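What Grorthorpe Does With Its Old Electricals
Project report, October 2024

Why I picked this

I'll admit my first idea for this project was about buses, but then my mum asked me to clear out the cupboard under the stairs and I found three dead phones, a printer, a hairdryer with no plug and a radio that smelled of burning. I had no clue where any of it should go. Neither did she! So that became my question: do people in Grorthorpe know what to do with broken electrical things, and if they do know, do they bother?

How I did it

I wrote a questionnaire of 20 questions, which my tutor said was too many (fair, I cut the boring ones down to tick boxes but left them in). I printed 200 copies and put them through doors on the Pindedine estate and the streets behind the library in June, with a box at the library desk for people to drop them back. I got 151 back, and I was amazed, I'd have been happy with half that. One had a shopping list on the reverse.

I also went to the tip twice and to the repair morning at the Ullus Hall, and I had a long chat at Sivakumar Electricals on the high street, where they'll take small items off you if you buy something similar.

What people told me

Nearly everybody had at least one broken thing at home that they were keeping for no reason. Phones and chargers came top by miles, then kettles, then old computers. The reason people gave most for hanging on to computers was worry about what was stored on them, and I hadn't even put that as a tick box, they wrote it in the margin. If I did it again I'd give it its own question.

Plenty of people put small stuff in the ordinary bin. Some were a bit sheepish about it and some clearly thought that was what the bin was for. Hardly anyone knew about the shop taking things back, even people who said they shopped there.

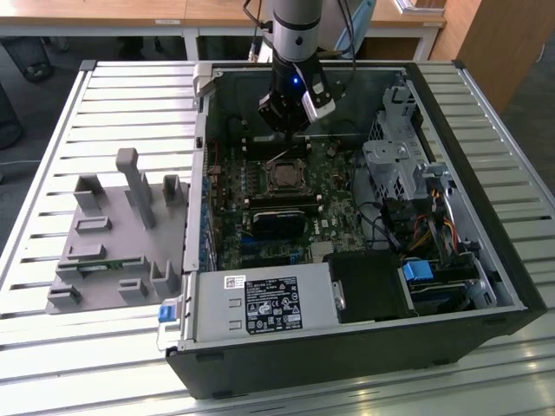
The tip is fine if you've got a car. Without one it's 2 buses and a walk along a road with no pavement, and you try doing that with a microwave. I think this matters more than all the leaflets put together. The people who answered "no car" were much more likely to say they kept things in a cupboard, and I don't blame them.

What I'd change

I'd like to see a collection point at the library, even just a bin for cables and phones. I also think the repair morning should be advertised better (the poster was inside the hall, where you only see it if you've already come).

Problems with my project: I only covered one side of town, and people who fill in questionnaires are probably the sort who recycle anyway. My question 14 was also worded so badly that I had to leave it out of the results.

The radio is still in the cupboard. The phones went to the shop.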